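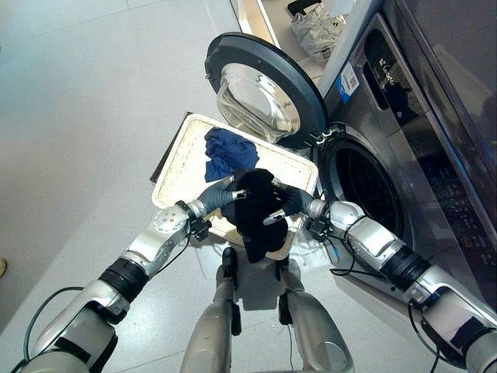

Humanoids / Laundry & Home

Oneo two-arm humanoid, from Cetico

I budgeted for the robot and forgot the cables, spare finger covers and floor space – don't do that! Lease is 2,296 a month, 3 months minimum, and July slots are still open. Measure your washer with the door wide open before you order, and leave room for a tray in front. Not sure it'll fit? Send me your floor plan and I'll take a look – Carla Awad, Abu Hammour showroom.

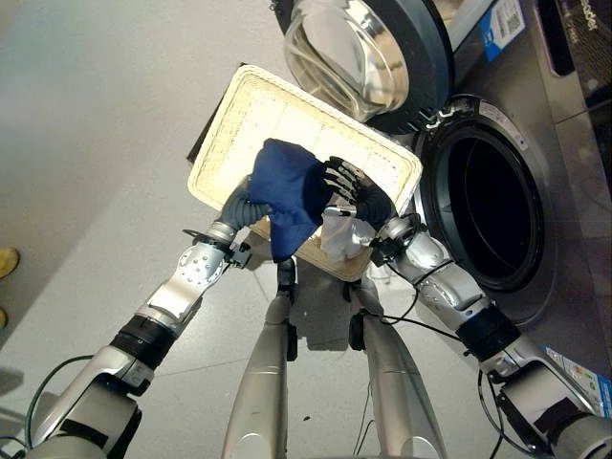 Tray held in both hands beside a front loader, door open.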